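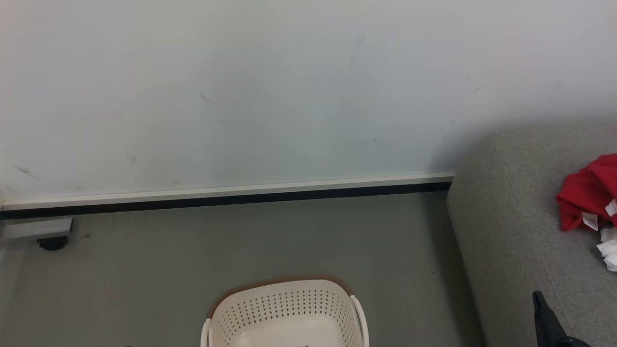 Laundry corner at the Ikbridge open day: basket on the floor, washing on the grey seat.

I went to Ikbridge in August to see how far machines have got with household jobs. There were 12 visitors in my group and two chores on the programme, laundry and wiping a worktop.

Laundry was the one I wanted to see. The job is to pick clothes up and put them in a basket, one piece at a time. Amparo Segura, who showed us round, told us the team had logged nearly 200 pick-ups that month. Folding is not on the list yet. Nor are socks – they are too small to find in a pile.

The two fingers close on a bunch of cloth and carry it over the basket, so a sleeve or hem can hang well down the side.

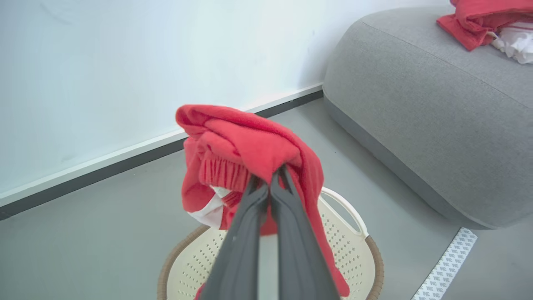
Tariq Bangash thought a ten-year-old would have cleared the lot by then, and said he would want one that could sort colours before he paid for it.

I would put up with slow if it ran while I was out. The worktop demo was shorter and I had a poor view of it. Tea was at four.

Last updated: Sep 27, 2023
18 shares | 2 comments

Waqas Usmani
Did they say what it does with wet towels? Those are the heavy part in our house.

Frøydis Fjeld
I saw the Cavlow one in spring and it only did cups. Clothes look harder to me.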